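Short notes for anyone recording demonstrations at the tower station. Most of this came from the January sessions, when we threw away more takes than we kept. Read it once before your first shift and keep it open in a tab after that. 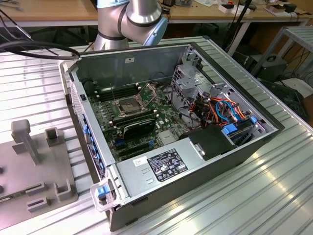
**Nundeck Workshop | Bench Learning Team**
Page kept by Colleen Tremblay

## Before you record

- Lay the tower on its side with the open face up, angled across the table. A few degrees either way is fine. The policy needs some variety, so don't tape down outlines.
- Check the socket frame is open before the arm starts. If it's shut, that's a different task and it goes in a different folder.
- Push the fixture plate by hand. If it slides, fix it before you do anything else.
- Wear the wrist strap whenever you reach into a case.
- Write the task name in the log first. Mitiku has spent whole afternoons sorting takes that were called "test".

## While you're driving the arm

Go slower than feels natural on the last bit of the approach. The model copies your pace, and a quick jab at the socket teaches it to jab. Move at normal speed when you're well clear of the case.

Keep each take under 24 seconds. If you pause to think, stop the take and start again, as long pauses teach the arm to hover.

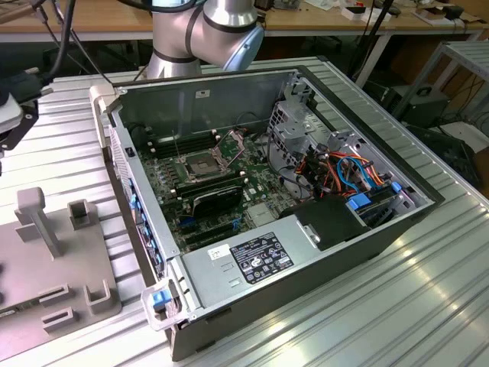
A missed grasp followed by a clean recovery is worth keeping. Tag it "recovery" and carry on. A missed grasp followed by you reaching in with your hand is not, so delete it on the spot. Bereket wants one recovery in every 20 takes. You don't need to stage them; they'll happen.

Don't let the gripper press down on the socket pins. If it touches them, stop, tell whoever is on shift, and mark the board in the log. Bent pins change what the arm sees and feels, and we don't want a damaged board mixed in with good ones.

## Loose cables and other clutter

Drive cables are the usual cause of a spoiled take. They spring back up after you've tucked them, and they catch on the fingers when the arm crosses the case. Ostap's habit is to run the arm over the case once with recording off and watch for anything that snags. In a tower like the one we use, the orange and blue leads loop over the front of the drive cage, so look there first, then check the thin lever beside the socket. Leave the leads in a slightly different place for each batch. Tidy them the same way every time and the model will struggle with any case it hasn't met.

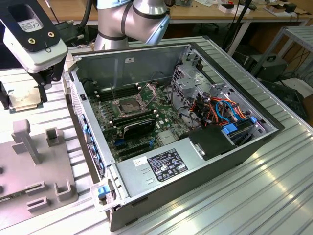
Lighting needs a look at the start of every batch. Zdzisław likes the overheads on full and the blinds down by 2 pm, when the sun comes in low from the Stoneneck side. Bright streaks on the table are harmless. Glare on the socket isn't, and with the metal retention frame raised it's easy to get. Shift the tower a little and look at the camera view again before you blame the lamp.

## End of shift

1. Park the arm clear of the case.
2. Copy the takes to the Abera drive and wait for the check to finish.
3. Note any board you swapped.
4. Wipe the table grooves. Screws collect in them.

The target for each batch is 210 good takes. Batches go to Brodatgate on Friday, so anything untagged by then waits a week.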